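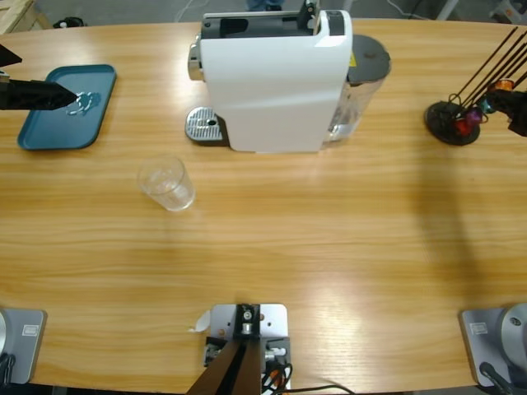 Jirnetti Goalkeeper Loans

Search in this project Type to search Go

Jirnetti is a small table of goalkeepers who were sent on loan between clubs of the Pirnska regional football league. It covers 4 seasons and has 176 rows. One row is one loan. A goalkeeper who was loaned two times has two rows, also when both loans were to the same club.

Last change to this file: December 11, 2023

What is in the folder

loans.csv is the main table. clubs.csv gives the short code and full name of all 40 clubs. notes.txt has the remarks which did not fit in a column, and it is not sorted.

The files are in UTF-8 with a comma between the fields. Club names which contain a comma are in double quotes. Please be careful when you open loans.csv in a spreadsheet program, it likes to change the codes with a leading zero into numbers.

Columns of loans.csv

loan_id: number of the row, never used again after a row is deleted
keeper_code: a code in place of the name of the player
from_club, to_club: short codes, see clubs.csv
start, end: first and last day of the loan, as written in the league papers
recalled: yes, no or empty
minutes: league minutes played for the second club
returned_first: yes if the keeper played a league match for his own club in the season after the loan

The column minutes counts only the league. Cup matches and friendly matches are left out, and so is added time. A keeper who was on the bench for the whole loan has 0. An empty field means that we could not find the match sheets.

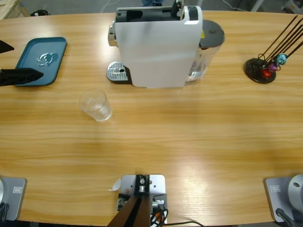
White capsule coffee machine with the water tank at the right.

How the rows were collected

The loans were copied by hand from the registration lists of the league. The minutes come from the match sheets. For the club Jitpraphai the sheets of one spring are missing from April until the end of the season, so their minutes are empty for this period. We did not try to guess them from newspaper reports.

The start and end dates were then compared with Priduvar, the older table of all transfers in the same league. Where the two did not agree, we kept the date from the registration list and wrote the difference in notes.txt.

Known problems

The field recalled is weak. The league did not ask the clubs to report why a loan ended early, and some clubs wrote nothing. Please read an empty field as unknown and do not count it as no.

Two clubs joined into one during the third season. They keep their separate codes until the summer and have a new code afterwards.

Many loans are short. If you compare save rates or similar things from another source, we advise to use only keepers with 400 minutes or more. Under this limit one bad afternoon changes the whole result.

Use

You may use the table for study, teaching and club work. Please do not try to find the names behind the keeper codes, some of these players were under age at the time of the loan.

Corrections are welcome. Write the loan_id, the column and the source of the right value. A correction without a source will stay open until we can check it in the league papers.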